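Storage and Retrieval of Household Records: Speaker Notes
Grirnstead Public Session, 12/18/19
Issued by the Votham Advice Service

Opening

Welcome those attending and confirm that the handout has reached every row. State that the session concerns the keeping of household papers: what should be retained, for how long, and in what order. Legal and tax questions on individual cases are to be taken at the desk afterwards and should not be answered from the platform.

Slide 2. Why papers go missing

Most papers are not lost. They have been put down in a temporary place and the temporary place has become permanent. Our advisers see this most often with insurance schedules, boiler records and letters about pensions. Ask the audience to think of the last document they had to search for, and pause before moving on.

Mention the Gonton survey briefly. Of the 200 households that replied, only 18 kept a written list of where their main documents were held. The full table is in the handout and need not be read aloud.

Slide 3. One place for incoming items

The first recommendation is a single open container near the point where post is opened. It need not be bought for the purpose. It should be shallow enough for the contents to be seen, and it should be emptied once a week. 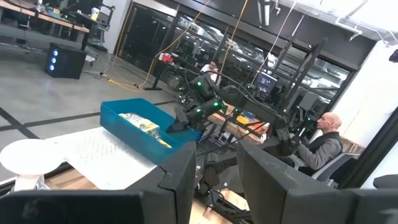 An open bin with a single packet inside.

Stress that the container is for items awaiting a decision. Papers which have been dealt with should leave it the same day. Where two adults share a home, both should know what the container is for — a surprising number of the difficulties brought to us begin with one person tidying up after the other.

Slide 4. The four groups

Explain the Bjarnason scheme, which the Service has used since February. Papers are sorted into 4 groups: permanent, long-term, current and short-term. Birth and marriage certificates are permanent. Property papers and pension statements are long-term. Policies in force are current. Receipts and routine correspondence are short-term and may be destroyed when no longer needed.

Do not be drawn into exact periods for each type of paper. These differ with circumstances, and the handout gives the address of our enquiry desk.

Slide 5. The first sort

Advise the audience to set aside one afternoon and to work at a large table.

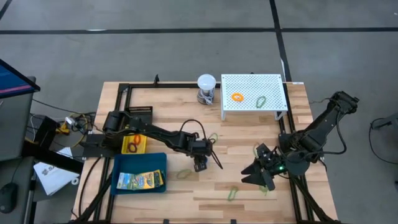 A first sort is usually slower than people expect, and a household that has never done one may have around 200 separate papers to go through. Reading old letters is the main cause of delay. Suggest that anything of personal interest be put to one side and read later.

Slide 6. Copies and access

Remind the audience that a copy is useful only if someone else can find it. A trusted relative should know where the list is kept, though they need not see the papers themselves. Passwords should not be written on the list.

Questions

Allow time for questions and repeat each one before replying, for the benefit of those at the back. Evaluation forms are to be left on the chairs.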